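Back from the count, sort of

Sep 21, 2026

OK quick one before work, I have maybe half an hour and the coffee isn't done. A few of you emailed asking what I made of the Horgan result and whether I was going to write it up properly. This isn't properly. This is me typing with one shoe on.

So. Seat number 3 on the council went to the Atura List by 149 votes. Out of 3481 cast. I had it going the other way, as anyone who read the last post will know, and I'm not going to go back and edit that post. It can sit there.

What I got wrong, mostly, was the defections. All summer long the story was that Virnis people were walking over to the other side in bunches. You'd get an announcement every week. A meeting hall, a stage, a big number. The biggest one was supposed to be about 3000 people switching in a single afternoon, and I remember thinking, in Horgan? That's nearly everybody who votes there. But then it got repeated so many times that I kind of rounded it down in my head and kept it. Which is a dumb way to handle a number. If it's bad it's bad, you don't get to keep a third of it.

Anyway Virnis still came that close. So either the switchers switched back or they were never theirs to begin with. My guess is the second. People go to a rally because their cousin is going and there's lunch. I've been to rallies for three different parties in my life and voted for one of them. Nobody took my card.

Also — and I should of seen this — the ferry. Everyone outside Tavolau treats the ferry thing as a side issue. It is not a side issue if you live on the east side and your shift starts at six. Atura had one line on it, on every poster, same wording: two early boats, year round. Virnis had a nine page transportation plan. I read it. It was fine. Pretty good, even. I couldn't tell you one thing that was in it now.
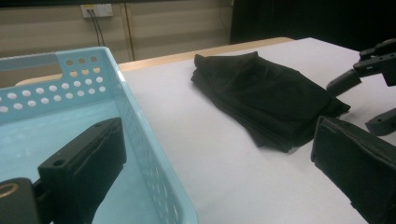

And the turnout on the east side was up, which you'd expect if people there finally had something to vote for. West side was flat. I don't have the breakdown by polling place yet, the town office says it'll be posted "shortly" and I've learned what that means.

Couple of things people asked:

Recount. Don't know. Virnis hasn't asked for one as of last night. They have until the end of the week I think?? Check that, I'm going from memory. My feeling is they won't. The margin is small but it isn't two-votes-and-a-coin-toss small, and they've got the budget vote coming up in November and would probably like to show up to that not looking sore.

Was it clean. I was only at the one polling place and I was there for maybe two hours, so take this for what it is. Lines moved. One machine for the receipts jammed and they wrote them by hand. A guy in an Atura cap was told to take the cap off, and did. That's everything I saw. If you saw something different, write to me and say where and when, please not "everybody knows."

Will Atura actually do the boats. Ha. One seat doesn't buy a boat. They'll need at least a couple of the independents, and the independents all live west. I'd watch who gets put on the harbor board before I got excited.

I still think Virnis ran the better candidate, for what it's worth, and I'm a bit sad about it. Good in a room, knew the budget cold, answered the question you asked. But the campaign spent half the summer responding to those defection announcements, every single one, with a statement. Every statement was another day of talking about who was leaving. Somebody over there needed to take the phone away.

OK I'm late. Comments are open, be nice to eachother in there, last week was ugly and I deleted more than I wanted to. Will post the polling place numbers when the town puts them up.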